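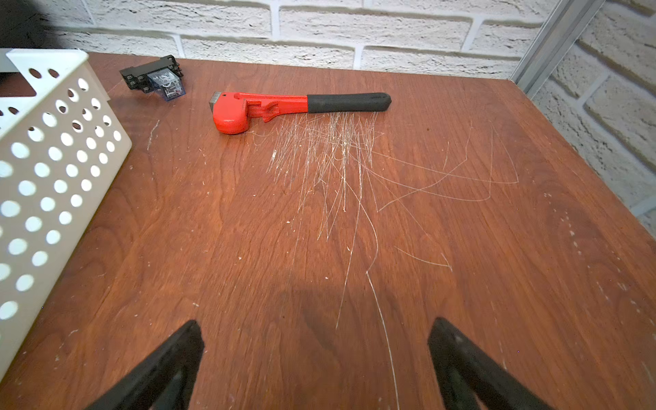

Trier le bac « divers » de l'atelier — étape par étape

On a tous ce panier en plastique où finit tout ce qu'on ne sait pas ranger. Chez moi il est blanc, à trous, et il déborde depuis le mois de mai. Voici comment je le vide, vite fait, sans y passer le week-end.

Ce qu'il faut
Une table dégagée. Un chiffon. Une brosse à dents usée. Un marqueur, du ruban de masquage. Un peu d'huile fine. Quelques sachets à fermeture, et 2 boîtes avec couvercle si vous avez.

1. Tout sortir
Pas de pioche au hasard dans le panier, on finit toujours par remettre les choses dedans. On pose sur la table, doucement si elle est en bois (la mienne a déjà pris des coups). Les outils d'un côté, l'électrique de l'autre. Sur ma table : une clé serre-tube rouge à poignée noire, un relais sur son socle. Rien à faire ensemble, ces deux-là, et pourtant même panier.

Le panier vide, un coup d'éponge dedans et dehors. Les trous gardent la poussière, brosse à dents.

2. Les outils à main
La clé d'abord. Chiffon sec sur le corps et la poignée, puis brosse à dents dans les dents de la mâchoire — c'est là que restent la filasse et la vieille pâte à joint. Ensuite la molette : la faire tourner d'un bout à l'autre, aller et retour. Si ça accroche, une goutte d'huile sur le filetage, on recommence, on essuie. Pas d'huile sur les dents de la mâchoire ! Elles doivent mordre.

Regarder aussi si les dents sont arrondies. Une clé qui glisse sur le tube, ça fait mal aux doigts. Donatie Paterson — pardon, Donnie Paterson — m'en avait prêté une comme ça, j'ai encore la marque.

Rangement : mâchoire refermée, accrochée ou à plat dans le tiroir plomberie. Plus jamais dans le panier.

3. Les relais et autres bricoles électriques
Plus délicat. Un relais sous capot transparent, on peut déjà regarder dedans sans rien démonter. Contacts noircis, plastique jauni ou fondu, fil de bobine cassé : on écarte.

Si ça a l'air correct :
— sortir le relais du socle en tirant droit, sans forcer de travers, et seulement s'il n'est branché à rien
— lire les inscriptions du capot, souvent petites, à la lampe en biais
— recopier la tension de bobine sur un bout de ruban et coller sur le socle, pas sur la partie transparente
— vérifier que les vis des bornes tournent
— multimètre en ohms sur la bobine ; circuit ouvert = poubelle (déchets électroniques, pas la poubelle de la cuisine)

Puis on remet le relais sur son socle et le tout en sachet. Séparés, on ne retrouve jamais l'autre moitié. J'ai perdu presque 33 minutes comme ça la dernière fois qu'il a fallu dépanner la pompe de Morven.

4. Étiqueter
Une étiquette par sachet, au marqueur, en gros. Ce que c'est, la tension, « testé » ou « à tester ». Pas de code, pas de numéro. Gillespie Tosh numérote tout dans un cahier et il a égaré le cahier.

5. Décider pour le reste
Il reste toujours un petit tas. Règle simple : si je ne sais pas à quoi ça sert en le tenant dans la main, boîte « à demander ». Chia-hao Ng passe la voir de temps en temps et il en reconnait la moitié. Ce qui n'a pas bougé au bout de 4 mois part à la déchèterie.

6. Remettre le panier en service
Parce que oui, on le garde. Mais avec un usage : chez moi, les chiffons propres et les gants. Les trous laissent passer l'air, c'est parfait pour ça. Par contre pas de petites vis dedans, elles passent à travers et vous les retrouvez sous le pied.

Pour les vis et les écrous, bocaux. Je ferai une page à part dés que j'ai le temps.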